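로봇 작업 안전수칙 개정 회의록 (제2차)

일시: 2023년 1월 28일
장소: 플렌스카 2층 작은 회의실
기록: 저 (지난번에 이어 또 제가 씁니다)

지난번 회의록이 너무 딱딱해서 안 읽힌다는 말씀들이 있어서 이번엔 그냥 제 말투로 적습니다. 틀린 데 있으면 댓글로 알려 주세요!

먼저 지난 회의에서 넘어온 것부터요. 비상정지 버튼 위치는 스토비스 쪽 작업대랑 똑같이 맞추기로 했었는데, 우리 작업대는 오른쪽에 선반이 붙어 있어서 그대로는 안 됩니다. 한참 얘기하다가 결국 앞쪽 모서리로 정했어요. 앉아서도 서서도 손이 닿아야 한다는 조건은 그대로 둡니다. 버튼 앞에 노트북 올려놓지 않기, 이것도 수칙에 한 줄 넣습니다. (네, 제가 제일 많이 그랬습니다.)

다음은 사람과 로봇이 같은 작업대를 쓸 때의 규칙입니다. 초안에는 "로봇 동작 중 접근 금지"라고만 되어 있었는요, Ngaio Whitcombe 님이 이 문장은 너무 막연하다고 하셨어요. 접근이 어디서부터냐는 거죠. 저도 같은 생각이라 바닥에 테이프로 선을 긋고 그 선을 기준으로 쓰자고 했고, 다들 괜찮다고 하셨습니다. 물건을 다시 놓으러 들어갈 때는 먼저 정지시키고, 들어가는 사람이 직접 "들어갑니다" 하고 말하기로 했습니다. 다시 돌릴 때도 들어갔던 사람이 나와서 말해 줘야 시작합니다. 조종하는 사람이 눈치껏 판단하는 건 이제 안 돼요.

그리고 제일 길어진 안건, 집기 작업에 쓰는 물건 기준입니다. 저는 솔직히 금방 끝날 줄 알았어요. 그런데 상자, 봉지, 과일을 한 기준으로 묶을 수 있느냐에서 의견이 확 갈렸습니다. 상자는 모양이 잡혀 있으니 괜찮은데 봉지는 어디를 무느냐에 따라 터질 수도 있고, 과일은 너무 세게 물면 즙이 나오잖아요.

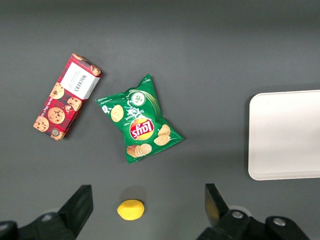
집기 작업대: 워커스 쿠키 상자, 레이즈 감자칩 봉지, 레몬, 흰 쟁반

그래서 재질별로 나눠 적기로 했습니다. 봉지와 과일은 가장 약한 힘 설정에서 시작하고, 올릴 때는 한 단계씩만, 올린 사람이 작업일지에 적습니다. 상자는 기본 설정 그대로 씁니다. 무게 상한은 460그램으로 잡았어요. 쇼베리에서 받은 예전 양식에는 더 높게 되어 있는데, 우리 그리퍼에는 여유를 좀 두자는 쪽이 많았습니다.

식품 얘기도 나왔습니다. 작업대에 한 번이라도 올라간 식품은 먹지 않는다, 뜯지 않은 것도 마찬가지다. 조금 아깝다는 분도 계셨지만 (저요) 이건 예외 없이 가기로 했습니다. 과일은 작업이 끝나면 꼭 치워 주시고, 껍질이 상한 건 바로 버려 주세요. 포장이 찢어진 봉지도 다시 쓰지 않습니다. 부스러기가 손가락 관절 쪽으로 들어가면 청소가 정말 힘들거든요.

점검 주기는 짧게 끝났습니다. 손가락 패드와 볼트 조임은 작업 시작 전에 매번 보고, 연속 작업이 20분을 넘으면 한 번 멈추고 다시 봅니다. 점검표에 서명 칸이 너무 작다는 의견이 있어서 키우기로 했어요.

결정 못 한 것도 있습니다. 외부 방문객이 왔을 때 선 안쪽까지 안내해도 되느냐인데, 우크스테드 방식대로 보안경과 동행자가 있으면 된다는 의견과 아예 안 된다는 의견이 팽팽했어요. 다음에 다시 얘기합니다. 그때까지는 선 밖에서만 보시는 걸로요.

할 일
바닥 테이프, 비상정지 버튼 이설: Ngaio Whitcombe 님
재질별 기준표와 점검표 수정: 저
방문객 규정 초안 3쪽 이내로 정리: 저랑 Ngaio Whitcombe 님 같이

다음 회의는 3월에 합니다. 날짜는 게시판에 올릴게요. 초안은 그 전에 돌릴 테니 이번엔 꼭 미리 읽고 와 주세요!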